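Progress report to the Myklebust Fund
Project: Riralura – hand-held grippers for kitchen tasks
Prepared by Gudrun Kristiansen
10/04/2022

1. Work since the last report

The March period was spent comparing two sets of finger pads on the hand-held gripper. The first set is the hard rubber pad we have used from the start, supplied by Plasto. The second is the softer ridged pad from Jirov, which arrived later than planned and cost us most of a week. Both sets fit the same finger bases, so the camera mount and the marker tags did not have to be moved between runs.

We planned 443 recordings and completed 429. The remaining 14 were dropped after a memory card failed, and we do not intend to repeat them. The recordings cover opening and closing a toaster oven, taking a dish off the rack and putting it back, and turning the control knobs.

2. Findings so far

The soft pads are better on the dish. With the hard pads the operator had to approach the rim almost square on, and a small error in angle made the dish turn in the grip. The ridged pads put up with more error, and the operators said they were less tired after a long session.

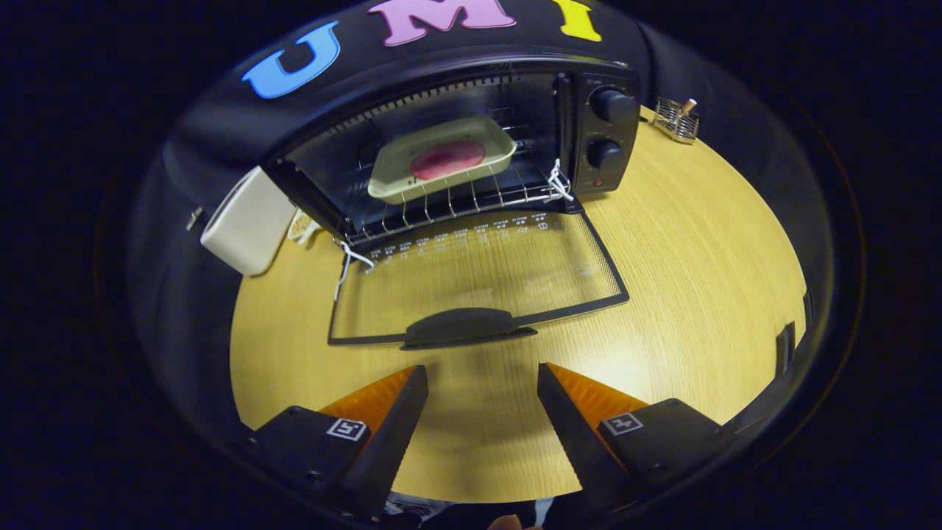
The door handle is a different matter. Its curved shape gives the fingers little to hold, and neither pad did well when the operator pulled from one side. Pulling straight back from the middle worked with both. We have changed the written instructions to say so, and new recordings follow them.

Knobs were slow with either pad. The hard pads slipped more often, but the soft ones tended to twist before the knob moved – this makes it hard to judge from the finger position how far the knob has turned. We have no good answer to this yet.

3. Camera and tracking

The wide lens stays. We tried a narrower one for 11 recordings and lost sight of the finger tags whenever the gripper opened fully. Tracking was poorest in dim light, and a second lamp has been ordered.

4. Spending

Pads and spare screws came in under budget. The lamp was not in the original plan and will be paid for from the same line.

5. Next period

We will record around 200 further runs with the soft pads only, then start the first tests on the fixed arm. Pad wear will be checked at the end of each session. We would like to keep one set of hard pads for the knob work until that question is settled.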